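Paid Participants Wanted: Folding Sessions with the Omalham Hand Kit
Hostico, Betdale studio
Posted July 2021

Do you fold laundry the way your grandmother taught you, or the way a department store did, or in some fashion all your own that drives the rest of the household up the wall? We would love to have you in for an afternoon, whichever it is.

Hostico makes the Omalham Hand Kit, a pair of hand-held grippers with marker cubes on top, worn with a light harness. Workshops and research groups rent it from us when they want to teach a robot a household job by having a person do that job first. We are getting the next version of the kit ready, and before it goes out to customers we want it used hard by people who have never touched one and who will tell us plainly where it pinches, tugs or gets in the way.

You would be working at a table with ordinary clothes — shirts, mostly, with towels and children's pajamas mixed in — and folding them with the grippers in place of your fingers. Your first shirt will probably take you a good long while, and please don't let that worry you. Collars are fiddly, sleeves wander off, and most people find a rhythm of their own once they stop thinking about their thumbs.

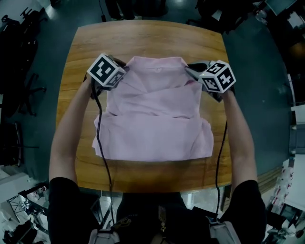
We won't be teaching you a house style of folding. Fold in thirds, fold in half, start from the collar or start from the hem, and if you change your mind in the middle of a shirt, go right ahead and start over. Montserrat Camacho runs the sessions and will be in the room the whole time to help you in and out of the harness, adjust the straps and keep the cables out from under your feet. She is also very good company.

What we ask of you

You should be 18 or older, comfortable standing for up to 40 minutes at a stretch, and able to open and close both hands without pain. Left-handed folders are especially welcome, as we have had too few of them. No experience with robots or computers is needed. Please wear a plain top with close-fitting sleeves and leave bracelets at home.

What you get

A session lasts three hours with two proper breaks, and we pay $75 at the end of it, along with your bus fare or parking. There is coffee, tea and usually something baked. We have 12 places in this round, and if you enjoy yourself you may be asked back for a second round in January, when we hope to move on to bed linen.

Your privacy

The kit records what your hands and the clothes are doing, and sound is switched off. Your name is kept apart from the recordings, and you may withdraw them later by writing to us. Tanko Akinola is glad to go over the consent form by phone beforehand, at whatever length you like.

How to sign up

Write to Zahira Liew at the Betdale studio, or leave a message at extension 821. Tell us a little about yourself, which hand you favor, what times of day suit you and whether you need step-free access. We answer everyone, though it may take us a few days.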